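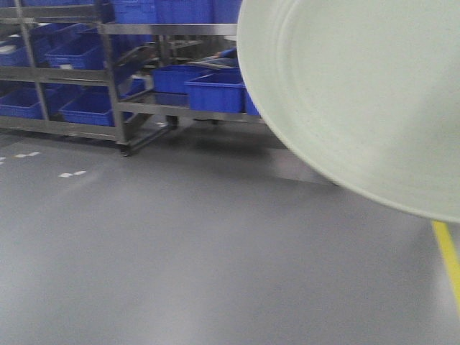 Ganus Floor Set: data card

Version 3, July release. Maintained by Leonie McAlister and Gebhard Kofler. Send corrections to Gebhard.

Summary

Ganus is a set of recorded episodes from a fixed camera at the Lendlow parts-handling site, collected for training models that pick, move and set down plastic storage bins on steel racks. The set has 800 episodes. Each one is a color video with a short text label, a start and end mark for the task, and a quality code. Arm state is included where an arm took part in the episode and left out where it did not.

Contents of a release

episodes/ one folder per episode, numbered from 0000
labels.csv task text, start, end, quality code, labeler initials
splits/ train and test lists
calib/ camera calibration, one file per camera position
CHANGES.txt

Frame rate is 30 per second in every episode. Earlier releases mixed two rates. If your loader still has the resampling step for version 1, take it out, as it will drop every other frame without a warning.

Collection

Camera positions do not change within an episode. They do change between sessions, when the mount is taken down for floor cleaning, so use the calibration file named in the episode folder and not the newest one. Two positions changed in the spring and the old files were kept.

The site was not cleared or dressed for recording. Staff carried on with their usual work. Expect blue bins in large numbers, steel racks on casters, strong highlights on the rails and uprights, painted floor lines, and people who are mostly hidden behind the racks. Many frames show a sleeve or a glove and nothing else of the person.

Objects pass close to the lens. When they do, they can fill half the view and blur heavily, and the rack behind them is lost for part of the clip. These frames are kept. A model trained only on clear views did poorly on the live line in our tests at Pultard, and the blocked frames were put back in for version 2.

Labels

Task text is one sentence in the present tense, for example "move the bin from the lower shelf to the cart." Name the object by type and the shelf by level. Do not use left and right unless two bins of the same type are on the same shelf, in which case the side is as seen from the camera.

A bin that is partly outside the view still counts as a bin. A bin that is partly behind another object counts if its front edge or one side can be seen. Trays and lids resting on a bin are labeled as separate objects. Round items get the label "disc" whatever they are used for. Version 1 had "plate," "tray," "lid" and "cover" for the same item and the four could not be told apart by any rule that two labelers agreed on.

Quality codes

0 clear view for the whole task
1 view blocked for part of the task, start and end both visible
2 start or end not visible, task text taken from the operator log
3 no task; background only

Code 2 episodes should not be used for end-state training. They are in the train split and must be filtered by the user. Code 3 episodes have empty task text, which some CSV readers turn into a missing value.

Motion blur alone does not change the code. Lucian Tănase and Anahera Ruawai checked every code 1 and code 2 label a second time. Code 0 labels were checked by sampling.

Splits

Train and test are split by session, so no session appears in both. The test list has been frozen since version 2. Please do not report results on a test list of your own making under the Ganus name.

Known problems

Reflections on the shelf rails are sometimes picked up as edges by the Lukáč segmenter. Masks from it are not part of the release for this reason.

Depth is missing on most of the steel and on parts of the floor where the overhead lights reflect. Missing depth is stored as 0, which must be masked before averaging.

Episodes numbered 0600 and up have an arm clock that runs 20 ms ahead of the video. The offset is constant. It has not been corrected in the files.

One color dominates. A detector can score well on this set by finding saturated blue and will then fail on gray bins. We suggest hue changes during training.

Privacy

Faces were removed before labeling. Digby McAlister handles removal requests and needs the episode number and the time within the clip. Sound was not recorded.

Planned for the next release

Corrected arm clock
Gray bins
Second camera on the cart side, if the mount is approved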